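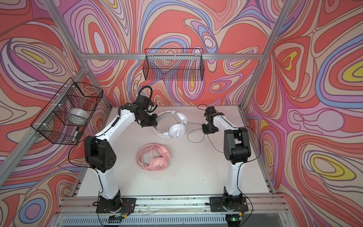

Leland Provost

21st November | 4 comments | 36 shares

Home Archive Handling Floor Care Subscribe

Headphones, cables and the state of chore automation

Sorting returned headphones is a small job with an awkward part in it. A unit comes back, somebody picks it up, straightens the cable, puts the unit where it belongs and reaches for the next one. Language labs, call centers and rental counters do it every day, and so does any household with more than one pair. We get asked whether a two-arm bench can take the job over. The short answer for this quarter is that it can do part of it, slowly, with a person nearby.

The rigid part is close to solved. A headband is a good thing to grip. It is narrow and curved, it stands clear of the table when the cups lie flat, and it tolerates a few millimeters of error in the approach. The left arm in the photo has the white pair by the band and a little off the surface. Most parallel grippers now on sale can manage that lift if the band is presented at a reasonable angle.

The cable is the expensive part. The gray one on the white pair runs out to the right across the tabletop and passes under the other gripper, which is open. The pink pair has its own cable gathered in loops around and beside the headband. These are two separate problems. A trailing cable has to be followed, and its far end has to be found before anything moves quickly. A gathered cable has to be checked for whether the loops will come up with the band, drop off it, or catch on something close by. A person settles both questions by feel. A bench with cameras and no useful touch sensing has to settle them by looking, and thin cable that crosses over itself is hard to read from any fixed viewpoint.

Trial figures

Truvside published bench results for this task in August. The setup used two arms, wired over-ear headphones in mixed colors and two target positions. The arms made 1,170 attempts, of which 763 ended with the headphones in the correct position and the cable inside a marked outline. An attempt was stopped after 64 seconds and scored as a failure if the work was incomplete.

Failures were sorted by cause. Missed or slipped grasps on the band were a minor group. The largest group was cable left outside the outline, generally with the headphones themselves placed correctly. Second was a neighboring pair dragged along by a crossed cable. Timeouts came third, and the report notes that many of these were repeated attempts to pinch a cable lying flat on the table. A flat cable offers very little to close on, and fingertips broad enough to hold a headband are poor at getting under it.

Readers who only need the headphones moved, with cable condition ignored, should ask for that figure separately. It is not in the published table.

What the second arm is for

A second arm roughly doubles hardware cost and adds collision planning, so it has to earn its place. In headphone work it does so in one way: one gripper holds the unit while the other manages the cable. Single-arm sequences exist. They set the unit down, move to the cable, gather it, and return to the unit, by which time the loops have often opened again. Magbanua ran both layouts on the same parts and dropped the single-arm version from its later tests.

Coordination is still weak. In most current systems the free arm waits until the holding arm has stopped. That is safe and easy to debug, and it accounts for much of the cycle time. Trarkier's current controller allows both arms to move under a shared force limit. We have seen it work on towels. We have no cable results from them yet.

Notes for anyone considering a bench

Plan the storage before the arm. Baskets mounted on the walls keep the table clear, but an arm placing things in them needs room above the rim, and wire mesh will snag a plug. A smooth-sided bin is easier to load. If mesh is already installed, line it.

Keep the robot's own cables tied back or routed high. Slack near the wrist can cross the camera view and be picked up as part of the workpiece. One of the Truvside failure categories was exactly this.

Test with your own stock. Cable stiffness varies more than headband shape does, and a policy trained on soft cable will over-pull a stiff one. Old cable with a set bend behaves differently again.

Try several backgrounds. A system that works over one surface and in front of one wall may depend on both. Change the backdrop, repeat the run and compare the scores before agreeing to anything.

Price the supervision. Bonisa quotes its bench with one attendant to four stations, and that ratio decides whether the arithmetic works at all. For a household the ratio is one to one, and the attendant could have put the headphones away in a few seconds.

Where this leaves the chore

For shop floors, moving headphones with the cable already tied is ready for a paid pilot. Loose cable is suitable for evaluation only. For homes, neither is worth buying at present prices.

The next item in this series covers chargers and power strips, where the plug has to go into something. Readers with cycle-time logs from cable work, including bad ones, are invited to send them in before the next issue closes.

Previous Next Print Back to top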